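About Janssen

Janssen is a small company that makes examples. If you have a robot that needs to learn something – picking up, putting down, handing over, stacking – we do the thing for it, again and again, and send you the recordings. It is a bit like being a piano teacher, except that the pupil wants to hear the scale 1,000 times before trying it.

We started in October above a tile showroom in Prommont, with two arms and a very firm lease. There are 11 of us now. Most of us came from jobs where patience was part of the pay: school kitchens, watch repair, the complaints desk of a ferry line. We hire for steady hands and a high boredom threshold, and we can teach the rest in 10 days.

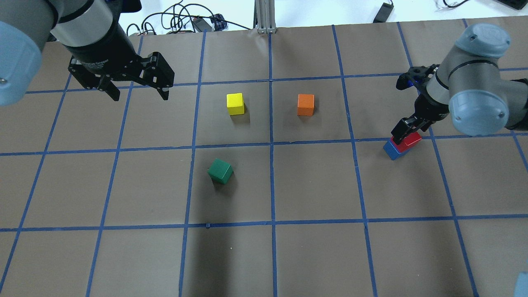 Blocks are where every new operator begins, and a few of us have never quite left. A block is cheap, it has no opinions, and it shows up a sloppy grip right away. Our first block set, Bikach, holds 144 recorded sessions, each with a start layout, a goal and a note from the operator. We keep the fumbles in and label them. A system that has only watched perfect work has no idea what to do when a cube slides, and cubes do slide.

Zusar is the newer project and covers kitchen chores. It has taught us a great deal about lids.

What you get from us

Every order comes with the recordings, the operator notes and a plain-words log of what went wrong. Two people review each session, and neither of them is the one who made it. We learned that rule the hard way, over a week of blue cubes filed as green.

We don't build robots and we don't train the models. Customers do that part, and some are kind enough to send us clips of the results. The good ones get played at lunch. The bad ones get played more often.

Visiting

You are welcome to come and try the controls. Our next open afternoon is Thu 13 June. Use the side door, as the showroom staff will otherwise try to sell you tile.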